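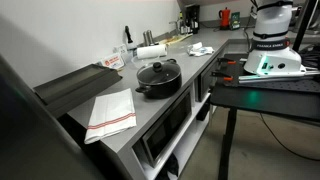 Why Does the Lid Rattle?
The secret life of boiling water

Put a pot of water on the stove, pop the lid on, and wait. For a long time you get nothing. Water is very good at doing nothing. Then come some ticking noises, then a low grumble, and then the lid starts jiggling up and down as if something in there wants a word with you.

Something does, sort of. It's water, and it has changed its mind about being a liquid.

Tiny things that won't sit still

Water is made of molecules, which are bits so small that a single drop holds more of them than you could count in your whole life, even if you skipped school to do it (don't). They are always moving. In cold water they shuffle past each other like people looking for their seats at the movies. Heat them up and they go faster, bumping and shoving.

Molecules in liquid water also cling to one another. As long as the clinging wins, the water stays put. When a molecule gets enough of a shove, it breaks free of its neighbours and zooms off as a gas. We call that gas water vapour, or steam if it comes out of a kettle and we're feeling dramatic.

A few molecules escape from the top of the water all the time, even when it's cold. That's how puddles vanish. Boiling is when the water gets so hot that vapour can form bubbles right down inside the liquid, and up they come.

About those first bubbles

The very small bubbles that show up early, stuck to the bottom and sides, are mostly plain air. Cold water has air dissolved in it, and warm water can't hold as much, so out it goes.

The grumbling comes next. Bubbles of real steam form on the hot bottom of the pot, rise into cooler water above, and collapse. Each collapse makes a little noise. Put plenty of them together and you get a pot that sounds like it's complaining about its job.

The noise usually softens once the water is hot all the way up, since the bubbles now survive the trip to the top.

So, the lid

Steam takes up far more room than the water it came from -- well over a thousand times more. With the lid on, it crowds into the space at the top and pushes in every direction, including up. When it pushes hard enough, the lid lifts a tiny bit, a puff of steam slips out the side, and the lid drops back down. Clink. Then the whole thing happens again. And again, until a grown-up yells from the next room.

People long ago noticed that steam could shove things around, and eventually they used it to drive trains and ships. Your lid is doing the same kind of work for far less applause.

The invisible part

Now for something rude: real steam can't be seen. The white cloud you've been calling steam is made of tiny drops of liquid water, formed when the hot vapour meets cooler air. If you look at a kettle spout from well back, you may notice a clear gap between the spout and the start of the cloud. The gap is where the true steam is. It's also hot enough to give you a nasty burn, so do your looking from a distance.

The same thing happens under a lid. Vapour touches the cooler surface, turns back into drops, and the drops fall into the pot to start over. Clouds and rain work in much the same way, only with fewer noodles.

Does a lid make it boil faster?

Yes. Without one, lots of heat floats away with the escaping vapour. With one, more of it stays home, and you get your supper sooner.

Try it without the stove

Ask an adult to pour 200 millilitres of warm tap water into each of 2 glasses. Put a saucer on top of one and leave the other open. Wait a few minutes, then lift the saucer and look underneath. Check both again after school on Thursday, or whatever day you remember that you left them on the windowsill. Which glass has less water in it? Where did the rest go?

(If your answer is "the cat", start again with a different windowsill.)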